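July, 6:40 am

Up before the alarm again. Coffee, half a bagel, straight to the desk before the heat gets in. Promised myself the desk would be done this week and so far I've done one drawer. One! It had 27 pens in it, and 9 of them wrote. Tested every single one on the back of the Vostmont electric bill, which now looks like a toddler got at it.

Dead ones in the trash. Kept a couple I shouldn't have, the green one from the Pangilinan trip for a start, dry as a bone but I like the clip. Wiped the top down with dish soap and teh old blue rag. Coffee ring by the window side is still there if you know where to look. Must get the good spray.

The ring cup stays out, that's decided. Paid 10 dollars for it at the Nisasgate flea market and it's been sitting in a box ever since we moved. Silly shape, love it.

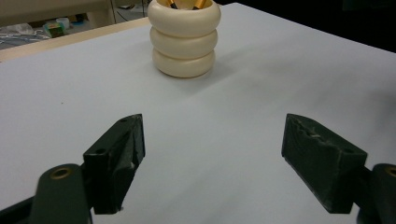

What goes in a desk cup and what goes in the drawer? Whatever gets picked up every day goes in the cup, the rest lives in the drawer till it's wanted.

So that's the rule now. Scissors in the drawer. Stapler too, ugh, it's too tall for the front so it has to lie down at the back. Stamps in the little tin. Batteries I don't know, half of them are probably flat.

Still to do: paper pile, the shelf, cords (later, much later). Found the Hisatberg warranty folded inside a birthday card, put it in the folder finaly. Shoes by the door need to go up as well.

7:25 already and I haven't showered. Bus. More tonight if I'm not wiped out.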